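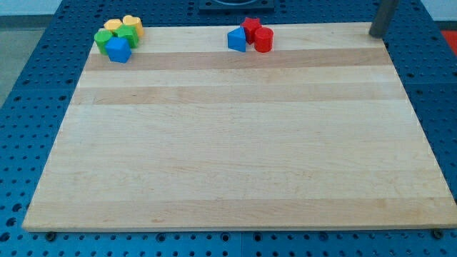
Ladi Shehu wrote to me in July to say the inflation sheet kept giving her a blank where the yearly rate should be, and could I please explain step 4 properly this time. Fair enough! I've rewritten the whole section, so if you printed the old one, toss it and use this.

Section 3: Setting up your own price index in Stutine

You'll need the Stutine workbook open, a stack of your own receipts (or the shop's price lists, if you're doing this for a business), and a cup of something. I set mine up in an evening, but I'd already typed in most of my prices by then, so give yourself longer if you're starting cold.

1. Open the tab called Basket. The basket is just the list of things whose prices you're going to follow. Type one item per row, and be fussy about it. "Milk" is no good. "Whole milk, one gallon, store brand" is what you want, so that you're pricing the same thing every month.

2. In the column next to each item, enter its weight. This is the share of your total spending that goes to that item, as a percentage. Rent will be huge and salt will be tiny. I worked mine out by adding up a full year of spending and dividing each line by the total.

Note: the weights have to add up to 100. There's a check cell at the bottom of the column that turns red if they don't. Mine was red for ages because I'd put bus fares in twice, once under travel and once under work.

3. Go to the tab called Base and pick your base month. Every later month gets compared with this one. Try to choose an ordinary month. If you pick one when eggs had gone through the roof, your index will tell you for years that eggs are a bargain.

4. Fill in the base prices, one for each item, and press Lock Base. This is where Ladi got stuck, and I see why, as my old instructions skipped right over the button. Until the base is locked, Stutine treats it as a draft and leaves the Rate column blank.

Caution: once the base is locked you can't edit single prices in it. You can unlock it, but that wipes every index figure worked out so far (the raw prices stay, thank goodness). Save a copy of the file first.

5. Open the Monthly tab and enter this month's prices. I do it on the same date every month, in the morning before the shop gets busy. Skip anything you couldn't find by leaving the cell empty. Don't type a zero! Stutine reads a zero as free, and your index will take a dive that would make any central banker weep.

6. Press Calculate. The index for the month shows up in the top row, with the base month standing at 100. Say your basket cost 1,000 dollars in the base month and the same stuff costs 1,089 now. Your index reads 108.9, and prices in your basket have gone up 8.9 percent since the base.

Note: that 8.9 percent is the change since the base month, however long ago that was. The yearly rate is a separate column, and it compares this month with the same month last year. You need a full year of entries before anything appears there. I've had over a dozen emails on this one, so please read it again before you write to me.

Adding price lists from suppliers

If you run a shop, you can skip a lot of typing. Sotiropoulos, where I buy my dry goods, sends its list as a spreadsheet, and Stutine will take that straight in.

7. Choose Import, then Price List, and pick the file. Match their item names to yours in the box that opens. You only have to do the matching once per supplier.

8. Check the units. Miterard quotes by the case and I sell by the can, so my first import had beans at a truly alarming price. Put the number of units per case in the Divide By box.

9. Tick Wholesale if the list is wholesale. Keep these prices in a separate basket from your retail ones. They don't move together, and wholesale in my experience gets there first, sometimes by a couple of months.

When the number looks wrong

If the index jumps a lot in one month, open the Movers tab. It lists every item by how much it pushed the total, weight included. Nine times out of 10 I find a typo at the top of it. The rest of the time it's fuel.

If your figure doesn't match the official one on the news, don't panic. Theirs is built on a national basket and yours is built on what you buy. I live in Stanberg, I drive everywhere and I hardly ever buy clothes, so mine runs hotter than the national figure whenever gas goes up.

If an item disappears from the shelves for good, don't delete the row. Use Replace Item, enter the new product, and give both prices for the month they overlap. Stutine joins the two together so the size of the new package doesn't sneak in as a price rise. More on shrinking packages in Section 11.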